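Flileson Storage and Handling
Home > Bins and Trays > Sloped-wall bins

Zastton Sloped-Wall Bin, Grey

Item 2329
In stock
Sold singly or in packs of 12

The Zastton is an open-topped rectangular bin for small loose parts. The walls lean outwards from the floor to the rim, so items slide back towards the middle instead of sitting hard against a vertical side. It is meant for use on a bench or table, wherever parts are put in and taken out many times a day.

We have stocked the Zastton since May and it replaces the older straight-sided Cui bin, which is no longer made. If you have Cui bins in use you can mix the two on the same bench, but they do not nest together.

Details

Colour: grey, inside and out
Shape: rectangular, open top, flared walls
Depth inside: 300 mm
Weight limit: 12 kg, evenly spread
Top working temperature: 70 °C
Stacking: nests when empty, does not stack when full
Lid: not supplied, see Gurnitix flat cover below

What it is used for

Most of our customers buy this bin for sorting and picking work: offcuts, blocks, plugs, short lengths of cable, sample pieces. The sloped walls leave room to get in from the side as well as from straight above. Long items are better kept in one of our trays, as they will ride up the slope and may tip out.

Mixed contents are fine as long as there is nothing sharp enough to score the floor. Clear parts can be hard to pick out by eye against grey. If you handle a lot of them, ask us about a pale liner.

Placing the bin

Set it on a flat surface with the whole base supported. There are no feet. On a smooth table top it can creep if it is knocked often, and a rubber mat underneath will stop this. Leave space on all sides for the rim, which is wider than the base.

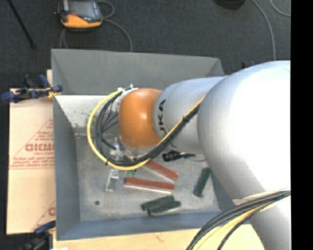 Grey sloped-wall bin on a table, with red, dark green and clear blocks inside.

Cleaning

Wipe with warm water and washing-up liquid. Do not use scouring pads or solvent. Dust gathers in the corners of the floor and comes out most easily with a soft brush before wiping. Marks on the floor from dark parts are normal and do not affect use.

Goes with

Gurnitix flat cover, grey. Rests on the rim and keeps dust out overnight. Not a sealed lid.
Gurnitix rubber mat. Cut to the size of the base.
Zastton label holder. Clips to the rim, takes a paper card.

Delivery and returns

Single bins are sent by parcel post. Packs of 12 come nested in one carton. Please check the rims when you open the carton and tell us of any cracks before you put the bins to use. Unused bins can be returned in their carton. We cannot take back bins that have been marked or drilled.

Questions about this item

For larger orders or a sample, write to Meifang Tang at the Flileson sales desk and quote item 2329. Please say what you plan to keep in the bin and how heavy the heaviest piece is.

Page last changed 2023-10-19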